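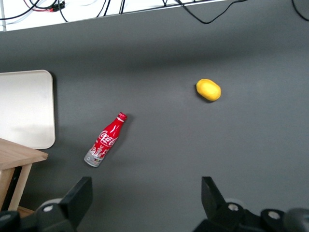 I have been putting off sorting out my desk since August, and I mean really putting it off, the way other people put off the dentist. It's a big dark gray thing I bought secondhand from a shop called Dollard, and I love it because it's flat and matte and doesn't throw the light back in my face. What I don't love is the black cables looping down along the back edge, which I have promised to deal with over 30 times by now. And then there's what lands on top: the white tray with the rounded corners, and a red Coca-Cola bottle lying on its side, cap and all. I can live with the tray. Trays are wonderful! It's the cables that keep me up at night.

So I did what I always do and went shopping before I'd thought about it. Gamico sells a cable box for $9 that holds one power strip and, if you're very patient, the lid closes. Mine closed on the fourth try. I also looked at a wall-mounted channel from Hivska – gorgeous, powder coated, $383 for the full set – and closed the tab so fast I nearly pulled a muscle. For that money I'd want it to answer my email too.

A roll of hook-and-loop tape did more for me than either of them. You cut a strip, wrap it around two cables that go the same way, and move on to the next pair. Do the thick ones first, they decide where everything else goes. Leave some slack wherever a thing gets moved, and don't bundle anything you unplug every day (I did, I regretted it, I cut it open with nail scissors).

The tray gets one rule at my place: if it fits in the tray it can stay on the desk overnight. Mail, keys, the good pen, a postcard from Bragança I keep meaning to frame. Bottles go to the kitchen – well, they're supposed to. I'm better with mugs.

Next month I'm taking on the shelf over the radiator, where I've got a shoebox of old chargers, and I don't recognize half the plugs in it.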